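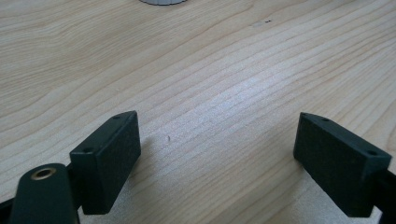

Why do you want to put a third coat on it, if the second one already closes the grain? This was asked from the next bench before I had my apron on, and I did not have a good answer. A third coat makes the top more shiny, the voice continued, and the people at Stalletska will write on it and lean on it and put cups on it, and in one month all the shine will be in the wrong places.

Monday, May. Table top, job 2043, for the reading room at Stalletska.

I think the remark is correct, and I write it down so that I do not change my mind again tomorrow. The top has two coats of the Starel clear finish. When I look across it from low down, the lamp makes a wide soft spot in the middle and the surface is smooth, a little glossy. The order from Stalletska says "satin". I would call it satin on the good side of the limit. With a third coat I am not sure that I could still call it so.

The grain pleases me more than the finish. On one side it makes wide waves and loops, and then the lines come close together and run long and almost parallel. When the boards arrived from Drevine I wanted to turn the wavy part down and keep only the quiet part on top. I was talked out of it, and I am glad now. A pale wood with only straight lines looks like a printed surface to me, and people would not believe that it is real.

Notes on the work, for the next person who takes a Drevine board:

Sanding. I stopped at a finer paper than the Starel sheet asks for. I do not recommend to repeat this. On the test piece the first coat stayed on top and did not go in well, and I had to start the test piece again. On the real top I went back one step coarser and sanded along the grain by hand. In the wavy part "along the grain" is not so easy to decide. I followed the long direction of the board and did not try to follow the curves.

First coat. Thin, with the wide brush. I left it overnight with the door closed. Humidity in the room was 43 percent in the evening, I did not read it in the morning.

Between the coats. Only the gray pad, very light, then the vacuum, then a cloth. I found two hairs from the brush after the first coat. They came off with the pad. The brush is old and should go to the glue bench.

Second coat. Same can, same brush (I know). I worked with the lamp low at the far side, so that I could see any place I missed. It is much better than the ceiling light alone, which shows a bright spot and hides what is next to it. Please leave the low lamp on its hook, it was in the store room again.

The question about haze. In a shaded place the wood always looks more gray and more cold to me than under the lamp, and last time with the Hladun shelf I lost half a day with polishing a "haze" that was only shadow. So now I have a rule for myself: before I touch anything, I move the lamp to the other side and look again. If the gray moves with the lamp, I leave it alone. If it stays, I mark the place with a piece of tape and ask somebody else to look. I will do this check on the whole top before it is packed – not today, the coat should have more time.

Test piece, for comparison. It has three coats on the left half and two on the right half. I asked for opinions at lunch without saying which is which. Everybody chose the two-coat side for a reading table. One person liked the other side better "for a guitar", which I wrote on the back of the piece.

Water test on the same piece: a wet cup, five hours, on both halves. The two-coat half had a light ring, and it was gone when I came back after the break. The three-coat half had no ring. This is the only argument for the third coat that I can find. I will mention it in the care sheet and propose that they order the felt mats with the table.

Still open:

Underside has only one coat. I want to give it the second so that both sides take moisture in the same way. It needs two of us to turn the top, and clean blankets on the trestles, the brown one has glue on it.

Edges: the front edge feels sharper than the back edge under my hand. One more pass with the block, then touch in the finish there.

Ask Stalletska if the cable hole is still wanted. The drawing has it, the last message does not. I will not drill before I have it in writing.

Can of Starel is almost at the bottom. Enough for the underside, I believe, not for the legs. Order one can, the small size.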